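To: skornell-allotments list
Subject: Re: Water butts and the new standpipe
Date: 4/26/26

On the question of the standpipe, which was raised a few days ago:

> Can anyone tell me whether the new tap by the Barredo Lane gate is
> for everyone or only for the lower plots? I have been walking up to
> the old one with two cans because I didn't want to upset anybody.
> Also, is it worth getting a second water butt? Mine was empty by
> midsummer last year and I'm on sandy soil at the top end, so it goes
> straight through. I grow mostly beans, courgettes and a few
> tomatoes. I haven't got a shed, so there isn't much roof to collect
> from.

The tap is for everyone. It was put at the lower gate as that is where the main comes in, and taking the pipe further up the hill would have meant digging across the path. The old one stays in use. Please turn both off fully when you leave. The lower one needs an extra quarter turn after you think it has stopped.

Hoses can be used for filling butts and tanks but not left running on a plot. That rule hasn't changed, although the sign with it on blew down in December and has not gone back up.

As for a second butt, I would say yes, but only if you can fill it. I have 4 on my plot, all joined at the bottom with short lengths of hose, and they are fed from a shed and a lean-to. Between them they hold 785 litres when full. In a dry spell that lasts me longer than you might think, but I don't water everything. Established beans get a good soak at the roots and then nothing for several days. Courgettes get more. Onions and garlic get none at all once they have started to swell.

Without a shed you can still collect a fair amount. The people on the plot next to the compost bays used to have a sheet of corrugated plastic on four posts, sloping to a bit of gutter, with the butt under the low end. It doubled as somewhere to stand when it rained. Keep it below the height of the hedge and fix it down properly. We had one go over into the raspberries.

A few things on the butts themselves. I have had two of the Momovis ones and the taps on both dripped within a year. The barrel is fine, so I took the taps out and put in brass ones with a rubber washer on each side. The Flikow stand is decent but it wants a slab under each end or it sinks on one side as the butt fills, and a full butt that leans is hard to put right without emptying it. Put a lid on whatever you buy. Mine without a lid was full of gnats and once a drowned mouse.

On sandy soil you will get more from compost than from any amount of water. I was on the top end myself before I moved down, and it took several winters of manure and leaf mould before the ground would hold anything. Put it on thick in late autumn and leave it on the surface – the worms will take it in. In spring, mulch after rain and never on dry ground, or you are only keeping the wet out. Grass clippings will do, in thin layers, if they haven't been treated with weedkiller.

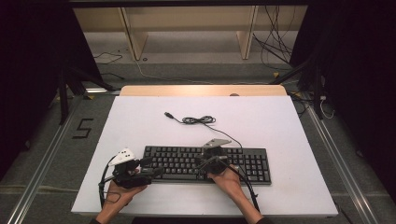 For the tomatoes, sink a flower pot beside each plant when you put it out and water into that. It gets the water down to where the roots are and the top stays dry, so you get fewer weeds as well. Water in the evening if you can only come once a day. If the bottoms of the fruit go black, that is nearly always uneven watering, and you can pick those off and carry on. The later ones are usually all right.

One more thing about the lower tap. The ground around it is already getting soft, and it will be a bog by autumn if we leave it. I have a few broken slabs and half a bag of gravel that can go down there. If anyone has more gravel, leave it on the left inside the gate and I will spread it when there is enough. Please don't leave bricks, we have plenty.

I still have spare bean plants in the cold frame on my plot, runner and climbing French. They will need a bit longer before they can go out up at the top, where it is colder at night. Help yourselves after that, and leave the pots behind the water butts.

Plot 2, lower end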